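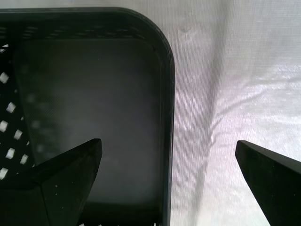 Amaral, November 2024

Minutes of the Jukau Sorting Room meeting

Shiyu Fu opened by thanking everyone for coming out again, and for the very good almond cake, which slowed down the first item a little (no complaints were recorded!). The minutes of the last meeting were agreed without changes.

Baskets. We talked for quite a while about the black plastic ones with the diamond-shaped holes in the side. Most of us like them because they wipe clean so easily, though small socks and buttons do go astray in them. Agreed to order 19 more from Tamis, and to keep the small things in lidded tubs.

Table covering. Everybody is happy with the pale cloth, and the green tape can stay for now. Shiyu kindly offered to take the cloth home and iron it before the December sorting day.
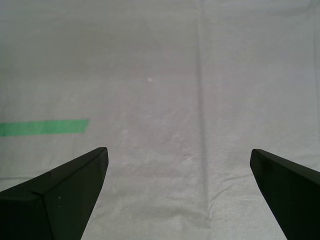
Sorting table cloth with green tape, fold still showing.

Money. The balance stands at $1,271. Shiyu will write to Famov about the shelving quote, which we all felt was on the high side.

Next meeting in December, same room, and somebody please bring milk.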